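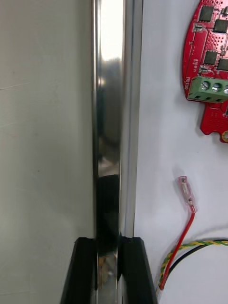 Vue depuis le poignet du robot : les deux doigts noirs serrent une barre de métal poli. À droite, une carte électronique rouge et des fils.

Comment apprend-on un geste à un robot ?

Un robot, ça a l'air malin. Ça brille, ça bouge tout seul dans les films, ça répond parfois avec une voix grave. Dans un atelier, c'est beaucoup moins glorieux : un bras tout neuf ne sait même pas attraper une barre. Il faut lui montrer. Et lui remontrer. Un peu comme à ton petit frère avec ses lacets, sauf que le robot, lui, ne boude pas.

Première méthode : prendre le robot par la main

On attrape le bras et on le guide doucement jusqu'à l'objet. Pendant ce temps, des capteurs notent la position de chaque articulation : l'épaule, le coude, le poignet. Ensuite, le robot peut refaire le même chemin.

Ça marche très bien, à un détail près. Si tu déplaces l'objet de trois centimètres, le robot qui a seulement appris le trajet ira fermer ses doigts sur du vide, avec beaucoup de sérieux.

Deuxième méthode : la télécommande

Chez Luvevano, un petit atelier de robotique, on préfère souvent rester assis. Shih-chieh Kwan tient une poignée reliée à l'ordinateur. Quand sa main avance, le bras avance. Quand il appuie sur la gâchette, la pince se ferme. Cela s'appelle la téléopération, un mot bien long pour dire « piloter de loin ».

« Au début, je poussais tout ce qui était sur la table, sauf ce que je voulais prendre », raconte-t-il. Il lui a fallu 20 essais pour attraper proprement son premier objet. Le robot a tout enregistré, y compris les essais ratés – il n'a aucun tact.

Et la caméra, elle sert à quoi ?

Regarde encore l'image. On y voit les doigts de la pince de tout près, parce que la caméra est petite et placée juste derrière eux. Imagine que tu aies un œil sur le poignet : pratique pour enfiler une aiguille, très gênant pour mettre un pull.

À chaque instant, l'ordinateur range ensemble deux choses : ce que voit la caméra et ce que fait la main du pilote. Après beaucoup de démonstrations, un programme cherche le lien entre les deux. Si la barre apparaît un peu plus à gauche, il faut aller un peu plus à gauche. Toi, tu trouves ça évident. Le programme, pas du tout.

Les objets qui brillent sont de petits farceurs

Une barre polie se comporte presque comme un miroir. On y voit des traînées de lumière blanche et même une forme sombre et arrondie. Toi, tu comprends que c'est un reflet. Un programme débutant pourrait croire qu'un objet noir se cache dans le métal. Il faut donc lui montrer la même barre sous plusieurs lumières, jusqu'à ce qu'il arrête de s'inquiéter.

À toi d'essayer

Il te faut un ami patient, un foulard et un gobelet en plastique. Bande les yeux de ton ami : c'est le robot. Toi, tu es le pilote. Tu n'as droit qu'à ces mots : gauche, droite, avance, recule, monte, descends, ouvre, ferme.

Pose le gobelet sur la table et fais-le attraper. Puis change-le de place et recommence. Note les ordres que tu as donnés et compare les deux listes.

Ensuite, échangez les rôles. Le pilote trouve toujours que le robot est lent, et le robot trouve toujours que le pilote explique mal.

Petit lexique

Pince : la main du robot, souvent limitée à deux doigts.
Capteur : pièce qui mesure quelque chose, par exemple un angle ou une force.
Démonstration : geste montré au robot pour qu'il apprenne.
Téléopération : pilotage à distance.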